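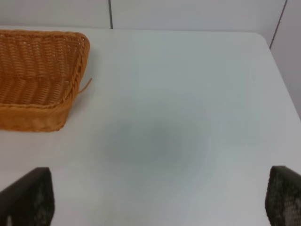

MINUTES - MOSIS HOUSEHOLD STORE, STOCK AND DISPLAY MEETING

Date: 2021-10-10
Present: Tahira Satti (chair), Arsalan Memon, Ha-rang Wang, Zubaida Virk
Apologies: Shahzad Usmani
Minutes taken by: Zubaida Virk

We use cookies to remember your settings and to see which pages are read. By continuing to use this site you accept our cookie policy. Accept / Manage settings

1. Minutes of the July meeting

Agreed as correct, with one change. Item 5 said the price labels would be printed by Ha-rang. Arsalan is printing them. Zubaida to fix the file copy.

2. Matters arising

The shelf brackets for the back wall of the shop have been delivered and are in the stock room. Two are the wrong length. Arsalan has written to Fletex and has had no answer yet. He will call them.

The paper bags are down to the last box. Tahira approved a reorder at the same size as before.

3. Wicker baskets

Most of the meeting was spent on this item.

The order from Minhas came to 192 baskets, all the rectangular style with rounded corners and the braided rim. Ha-rang and Arsalan have checked 147 so far, one at a time on the white table. The rest are still in their cartons.

Ha-rang reported that the weave is tight and even on the inside and the color is the warm orange tan that was ordered. The main fault found is loose strands. The basket on the table is typical: one strand sticks out sideways just below the rounded corner of the rim. Of the baskets checked, 30 have a strand like this somewhere on the outside.

Arsalan asked if these should all go back. Tahira said no. A single loose strand can be trimmed close with side cutters or tucked back into the weave. She does not want strands pulled, as that can open up the row next to it. Ha-rang has tried both methods. Tucking looks better but takes longer, and on a dry strand the end tends to snap. Dampening it first with a cloth helps.

Zubaida raised snagging. A loose end at rim height will catch on sweaters and towels, and these baskets are being sold mainly for linens. She would like every basket wiped around the outside with an old pair of tights over the hand before it goes on the shelf. Anything that catches gets set aside. There was some discussion of how long this would add. Arsalan thought it could be done at the same time as the label. Agreed.

Decided:

- One loose strand on the outside: trim or tuck, then sell at full price.
- More than one, or any loose strand in the braid of the rim: put to one side for Tahira to look at.
- Any break in the floor of the basket: return to Minhas.
- Snag check on every basket, including the ones already passed.

Tahira will write to Minhas with the number so far and ask for a credit to cover the trimming time. She will wait to send it until the remaining cartons have been opened.

4. Checking table

Ha-rang asked that the white table stay clear of paperwork and mugs while the baskets are being done. Invoices were left on it twice last week and one got wet from the dampening cloth. Loose fibers show up well on the pale surface, so she would rather keep using it than move to the bench in the stock room, where the light is poor.

Arsalan said the table is also the only place to wrap large orders. Agreed that baskets are checked in the mornings and wrapping is done after lunch. Whoever finishes wipes the top down.

5. Display

Zubaida showed a sketch for the front window - baskets on their sides at the back, two upright at the front with folded towels in them. Tahira liked the upright ones but thought the ones on their sides would roll about on the rounded corners. Zubaida will try it with real baskets and report back.

Ha-rang suggested a small card on how to look after wicker. Suggested wording: keep out of direct sun, dust with a soft brush, do not soak, trim stray ends with sharp scissors. Tahira asked for it to fit on one side of the card. Shahzad to be asked to lay it out, as he did the cards for the Wultevero candles.

Budget for the window, including cards and the new towels, was set at 4000. Tahira asked that receipts go in the tray and not in the till.

6. Any other business

Arsalan reported that the stock room door is sticking again. He will plane the bottom edge when the shop is closed.

Zubaida asked if staff could buy the set-aside baskets at a reduced price. Tahira will decide once she has looked at them.

7. Actions

Tahira - letter to Minhas; look at set-aside baskets; reorder paper bags
Arsalan - call Fletex about the brackets; print price labels; stock room door
Ha-rang - finish checking the remaining cartons; go back over the passed baskets for snags; draft text for care card
Zubaida - trial of window layout; correct July minutes; bring old tights
Shahzad - care card layout (Zubaida to let him know)

Next meeting to be fixed by Tahira when the basket check is finished.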